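Courses > Studio Methods > Project Reports > Group 3

Sorting and Storing Shared Paint Supplies
Yayra Sowah, Khải Châu, Macarena Arancibia

1. Purpose

The project set out to define a storage layout for the brushes and small paint bottles used by the whole section. At the start of September the supplies were kept in one deep drawer. In a survey of 25 students, most said that finding a brush of the right size took longer than mixing the first color. Garba Bako supervised the work.

2. Brushes

Brushes were laid flat on a butcher-block table before sorting. Handle color was rejected as a sorting key: the long brushes in our set have thin, dark brown handles and are hard to tell apart from that end. Ferrule width and bristle type were used instead. Brushes are kept parallel, with handles pointing the same way, until each one has been checked for loose ferrules and bent bristles.

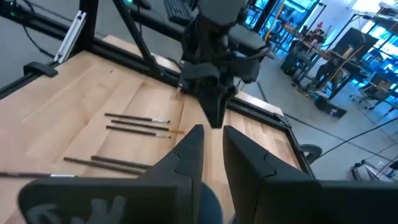

3. Paint Bottles

The bottles are small, and most have white caps, so the cap gives little help in finding a color. The body of the bottle has to stay visible. Three layouts were compared:

Layout A — bottles in one row, by color family.
Layout B — bottles grouped by how often they are used.
Layout C — bottles loose in a tray, brushes in a cup.

Layout C took the least table space but had the longest search time, as bottles fell over and hid one another. Layout A gave the shortest search time for new users. The blues and teals were the only colors mixed up more than once. Maiara Tavares suggested a paint dot on each cap, and this was added to the plan.

4. Containers

A shallow rectangular tray and a cup were chosen from what the studio already had. The tray is wide enough for bottles but too low to keep tall ones upright if it is carried at an angle. A clear plastic cup was set aside for small items. 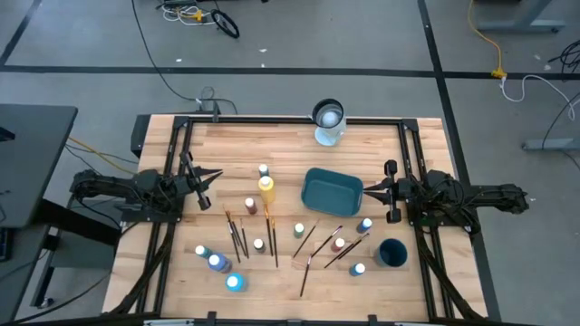 Figure 2. Paint bottles and brushes on the table, with the teal tray empty.

5. Remaining Work

The cap dots have not been tested for wear. Layout A will be tried by a second section, with the same survey form.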